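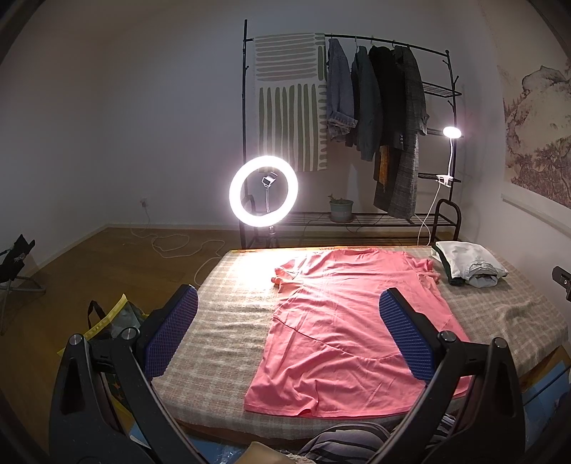 Sunday, trial day 3

Laundry day again. The Konero trial from Tendilar runs 30 days and I have used 3 of them, all on shirts. Konero is the sorting service: I record with the hand-held grippers, upload in the evening, and it cuts everything into clips and marks each one keep or toss.

Set up on the bed with the plaid cover and the ring light on at the back. I wanted the pink shirt first. It is one plain color, and the wrinkles show up well. Opened the pads wide, came in low over the cloth, closed, lifted, put it down, spread it out again. My wrists were tired by eleven.

The upload page is fine. It takes a folder and doesn't ask much. What I don't like is that you can't rename a session once it starts processing, so I now have two called "shirt" and have to tell them apart by the time.
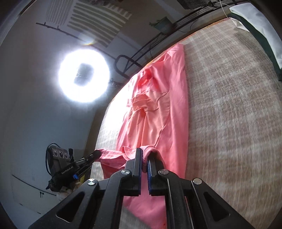
Afternoon

Switched to pinches. You gather up a bunch of the fabric between the pads with one gripper while the other one keeps hold of the end. This is the part I care about for the review. Konero is supposed to find the moment the pads close and start the clip there.

Results came back before supper. 1,305 clips in total, 868 marked keep. I went through a page of the tossed ones and most deserved it – my arm in the way, or the pads shutting on nothing. A few were good pinches and I marked them back by hand. The glare on the pale side of the shirt may have something to do with it. Will pull the curtain next time and compare.

Evening

Price is still the problem. Commont does less but charges by the month, and Tendilar charges by the hour uploaded, counting the hours it throws away. I wrote to ask if that changes after the trial. No answer yet.

Tomorrow the dark checked trousers, if my wrists are up to it. Need to buy tape.

Recent entries
Trial day 2: slow uploads
Trial day 1: signing up for Konero
Why I stopped using Nigatu
Get new entries by email. Unsubscribe at any time.
This site uses cookies. Accept | Settings
Contact | Copyright, all rights reserved | Back to top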